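Speaker notes - two-hand handling rules, Enden session
Friday, January 3, 2020

Start slow. Don't read the title slide.

Who I am, quick. Ljubica Dimitrov couldn't make it, I have her half too. Thank her for the checklist.

Main point: we wrote the rules for one arm and then used them on two. Say it twice.

Old Zumton sheet has 8 rules. Only 2 mention the other hand. Pause there.

Go thru next three slides, small parts, both arms over the table. Let people look.
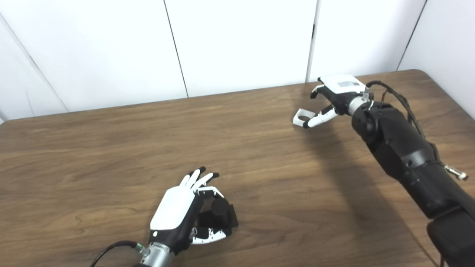
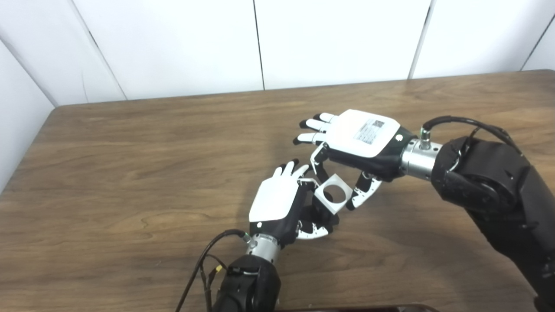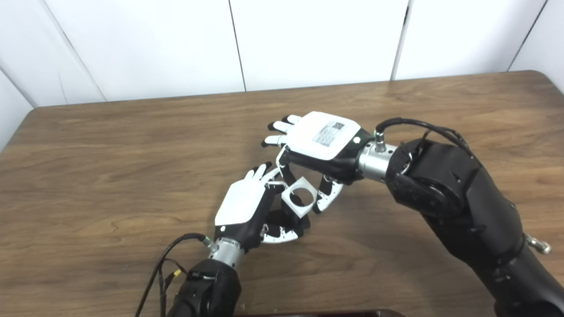 Rule one, decide who lets go. Giving hand never opens until the taking hand reports a grip. Write it down, don't leave it in somebody's head.

Rule two, cables. Check slack at both wrists before the first run of the day, arms at full reach. Snežana's list has this as step one, ours had it near the end. Move it.

Rule three, speed. Slow zone whenever the hands are closer than a hand's width. Expect pushback from the Bultmont people, they want cycle time. Answer: log first, then argue.

Numbers. 1,258 handovers logged since July, around 708 under the new sheet. DON'T claim a drop in faults, we havent split them by part yet.

Logging: every stop gets a line, even the dull ones. Who pressed it, which arm, what part. If they ask about the Karagiannis form, its too long, skip half the boxes.

Questions. If quiet, ask who in the room has a written release rule. Hands up.

Sign-up sheet by the door. Give back the clicker.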